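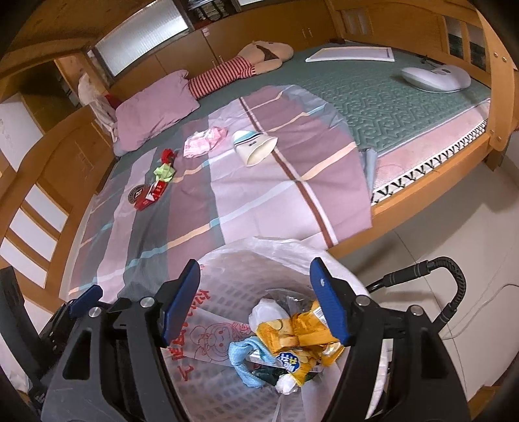
Zivau Hand-Held Gripper, Two-Jaw Model
Supplied by Drunwood Equipment Services

The Zivau is a hand-held gripper tool for recording household pick-up and tidying tasks. It has two black linkage jaws with blue textured pads at the inner tips. The operator carries the tool to the work, and no fixed arm is required.

Comparison trials
Drunwood compared the Zivau with the Deritz parallel gripper on the clearing of light litter from beds and other soft surfaces into a lined bin. Paper cups, crumpled wrappers and tissues were used. A total of 1,703 attempts were recorded, 1,122 of them with the Zivau. The trials were directed by Lamisi Agbenyega.

Findings
The Zivau was preferred for flattened wrappers lying on fabric. The Deritz held paper cups with less crushing and remains the better choice where the shape of the item must be kept. Neither tool was rated for glass.

Pads and servicing
Pads should be inspected after every 403 grasps and replaced in pairs. Replacement pads are stocked by Benavides and ship in packs of eight.

Availability
Evaluation units may be borrowed by registered laboratories. Requests should be addressed to Valentina Domínguez, Equipment Loans, and should state the intended task and the loan period. The next loan period opens Sat 24 February.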